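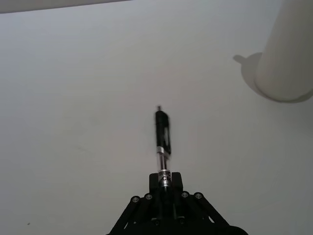

The Mevard pen works opened its doors on Saturday, and I took the 11 o'clock tour. The building is a short walk from Seston station, behind the old brewery. Parking is limited, so take the train if you can.

We started in the molding hall, where the barrels are made. It was loud and we were given earplugs. The guide said a batch of barrels rests overnight before anyone touches it. After that came the spring room, which I liked best. The springs arrive on paper trays from a supplier in Stasiv and are sorted by stiffness.

Ink filling was closed to visitors, but there was a window. Next door, they test refills by drawing loops on a paper roll. One refill on the chart had reached 300 meters before it started to skip.

The tour took longer than planned and we missed the talk on packaging. Lunch was soup and bread in the canteen, 3 dollars, cash only. The shop sells seconds by weight. I bought a bag of blue ones and a Rornano notebook with a bent corner.

The works opens again in June. Book ahead, as the morning tours were full.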